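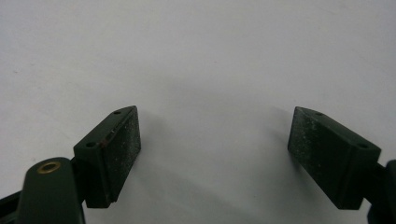 4.2 Encore programming in televised talent shows

Reunion episodes have become a regular part of the talent show calendar, yet little has been written on how former contestants are chosen for them or how viewers respond. This section looks at group performances by past finalists, using the Voreo listener panel described in Section 3. Members were asked to rate 32 songs, each performed once in its original series and once again at a later reunion.

Ratings were collected on a scale from 0 to 100. Each member heard 2 versions of a song in one sitting, with the order changed at random. The sound was levelled beforehand so that a louder mix would not gain an advantage. Spoken introductions, judges' remarks and applause were removed.

Members who had followed the original series gave higher scores to the reunion versions. Those who had not watched it showed no clear preference. We take this to mean that memory of the first broadcast plays a larger part than vocal quality, though the two are hard to separate in songs that were already well known. Charity singles were a partial exception – they scored well with both groups, most of all when the chorus was shared between several voices.

Figure 2 gives the mean score for each song, grouped by the number of singers. Solo numbers are spread widely. Group numbers sit closer together, and the Lundavus finale, which had the largest cast, falls near the middle.

Two limits should be noted. The panel has 1000 members, but most joined through the Brurkar streaming service and may watch more music television than the general public. The recordings also came from a single broadcaster, whose reunion episodes go out in December, when audiences may be more forgiving. A second round of listening, with material from outside the festive season, is reported in Section 5.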